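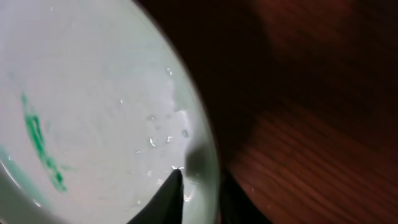
How do you get green food coloring out of a white bowl? Baking soda and a bit of water, rubbed on with a soft cloth, left alone while you do something else, then rinsed with dish soap, and again the next day if it's still there.

Home | Diary | Kitchen | Garden | Older entries | Contact

October 2018, a Friday

So I've had a green week. It started on Monday with the cake for the street supper, which I said I'd make back in August, when saying yes to things in October feels like no trouble at all. The idea was a mint layer cake with three shades of frosting going from pale at the top to really, really green at the bottom. I'd seen one in the window at Deschamps (the bakery by the bus station, not the shoe repair place, though they share a door now) and I thought, well, I could do that. And I sort of could!

The trouble with green frosting is that it's never green enough until all of a sudden it's far too green. I use the Wondavine gel, which comes in those little squeeze tubes, and the first drop did nothing. Second drop, hospital wall. Then the tube burped and I had a bottom layer the color of a pool table. I ate a spoonful to see if it tasted green and it tasted of vanilla, so fine, on it went.

The big white bowl got the worst of it. Well, I say white, there's the slightest bit of mint in the glaze and I've argued with my sister about it more than once. She says it's white. She's only ever seen it full of potato salad. There's a bright green streak down the inside, strongest at the top and then it breaks up into little specks, and I must have stood there at the counter looking at it for a good while with my tea going cold. It's smooth in there, smooth and shiny, you'd think nothing could hang on to it.

I love that bowl. I bought it at the Dulledari the year we moved, when they were closing the upstairs and everything was piled on tables with no prices on, and you had to take it down to the desk and they'd look at you and decide. I'd gone in for a lampshade. I never did get a lampshade, the hall still has the bare bulb, but I've had the bowl through two kitchens and every Thanksgiving and one very bad attempt at kimchi. It's too big for the cupboard, so it lives on the dark wood table by the window with lemons in it, or mail, or once a wet hat.

Anyway. My mother would have gone straight in with bleach, and I don't like bleach near anything I eat out of. I looked it up and one person said lemon juice and salt, and another said never ever use salt on a glaze, and a third wanted me to order a paste called Trodeo that comes in a pot the size of a thimble. I read 150 reviews of the Trodeo paste. I don't know why I did that. It was past midnight and half of them were from people using it on boat fittings. I closed the laptop and went to bed cross.

The baking soda is what I've settled on, same as I do for tea mugs. You want it thick, like toothpaste, and you don't want the scratchy side of the sponge anywhere near it. I like an old T-shirt for this, one that's been washed so many times it's gone soft as a duster. Little circles. The radio on. I don't mind a job like that, to be truthful, it's the washing up of forks I can't stand.

Then of course the hand mixer, which had green up inside the bit where the beaters click in, and the counter, and the handle of the fridge, and somehow the light switch in the bathroom. I found a green thumbprint on the electric bill. The tea towel is done for. I've put it in the rag bag with the good tablecloth that isn't good anymore.

The supper itself was lovely, by the way, I should put that down before I forget. It was Wednesday, and it stayed dry, and they had the long tables out in front of number 848 the way they did last year. Somebody had strung lights between the porches. The cake leaned a bit on the walk over (I carried it myself and wouldn't let anybody help, and I had to stop 2 times to shove it back with my elbow) but it cut nicely and you could see all the layers. The little kids went home with green mouths — every single one. I had one message about it the next morning and it did have an exclamation mark but I think it was meant kindly.

What I'd do different: less gel, for a start. Mix the dark one in something small and old, the jam jar maybe, and leave the big bowl for the pale one. Wash up the same night, instead of leaving it all to think about while I sit on the porch talking about gutters until ten. I say that every time. And pistachio in the sponge next time instead of mint, I went off the mint about halfway through my slice, it was a bit like eating cake straight after brushing your teeth.

My fingernails are still green, two on the left and the thumb. I had gloves, they're under the sink, they've been under the sink the whole week. I've got the dentist on Tuesday and I suppose he'll see them.

Need more baking soda, eggs, lightbulbs. And look at lampshades while I'm in there.

3 comments | 2 shares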